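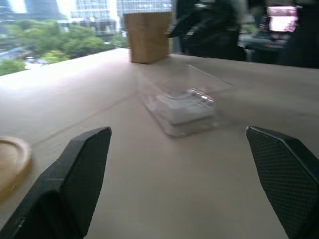 October, the table again

I said I would have the long table clear by four, and at half past five there was still a clear plastic box sitting in the middle of it and a cardboard box behind that, near the far edge by the window. So much for the method.

The method comes from Skitik, who sell an app and, I suspect, very little else. You put your things on one surface, you take them one at a time, and for each you say where it lives. If you can't say, it goes. I have 4000 points in the app now, which entitle me to a badge. I would sooner have had a shelf.

What annoys me is that it half works. The drawer of leads went in one evening and I haven't missed a single one. But the app has no opinion on the kind of thing that is left over at the end, and the end is where I always am. Take the clear box. I bought it from Kotomo in a set of 5, on the promise that seeing what you own makes you use it. I'm not convinced. I have been looking straight through the side of that one for weeks at the same white thing, and all I have learned is that I can ignore an object perfectly well without a lid of wood or tin to hide it. The old biscuit tins did the job for nothing.

Then the cardboard box. Plestevus delivered it, and I kept it because it was a good box. I have a rule against this, made in spring, broken by summer. It is tan and square and sturdy and would do for sending something to somebody, and I have sent nothing to anybody all year. The forum people on Fakir say to flatten every carton the day it arrives. They also say to photograph your sentimental mugs and then give them away, so I take them with salt.

The round wooden piece with the raised rim I can't settle either. I call it a tray when I want to keep it and a coaster when I don't. It stays on the left of the table, where it catches keys. Skitik would say that means it lives there. Fine, but then the table is never clear, is it, and I lose the 700 bonus points.

I do like the table with the daylight on it. The pale top goes a bit shiny towards the window side and the whole room feels bigger. I doubt that's worth a subscription. A cloth would get me most of the way.

Cancelled the renewal reminder at 8, then switched it back on. Will try the cardboard first tomorrow. Bread needed, and bin bags.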